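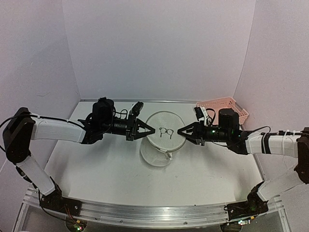
Chapter 4
Making Weight

I weighed in for the first time on a bathroom scale in the back of the Dilport gym, with a towel around me and my stomach growling so loudly that the other kid in line laughed. I was three pounds over. I spent the next hour skipping rope in two sweatshirts, made the limit, and then boxed like a man wading through a swimming pool. I lost every round. Back then I blamed my jab.

So that's where I want to start this chapter, before we get to any charts. In the first three chapters we talked about stance, footwork and how a bout is scored, and all of that assumes you have two fighters of about the same size. Weight classes are how the sport tries to get you there. A good little fighter can beat a bigger one in the gym on a Tuesday (I've seen it plenty), but over a full bout the extra pounds wear you down. They lean on you in the clinch. They make the same punch land harder.

The trouble is that once you draw a line, people crowd up against it. If the limit is 147 pounds, hardly anyone who fights there walks around at 147. They come down from 155 or 160, step on the scale, and then spend the hours before the bell putting it back. When the weigh-in is the day before, that's a lot of hours!

You'll meet two words over and over from here on, so let me pin them down. "Losing weight" in this book means the slow kind, over weeks, from eating a bit less and training a bit more. "Cutting" means the fast kind, over the last few days, and nearly all of it is water. Fighters mix these up all the time, and so did I. The first one can be done sensibly. The second is where people get hurt, and I'll be blunt about it in section 4.3.

For most of the chapter we'll follow one made-to-measure case, a welterweight getting ready for the Plavulstead Open with 12 weeks to go. We'll look at what goes on the plate, what happens to sparring when the food drops, and when a coach ought to pull the plug and move up a division. Keep a notebook handy - the worksheets build on each other, and you'll want your numbers from 4.1 when you get to 4.4.

Before you read on, try this:

Write down the weight you think a friend of your height should box at, and how you picked it. Hang on to the page. We'll come back to it at the end of the chapter.

4.1 Where the lines are drawn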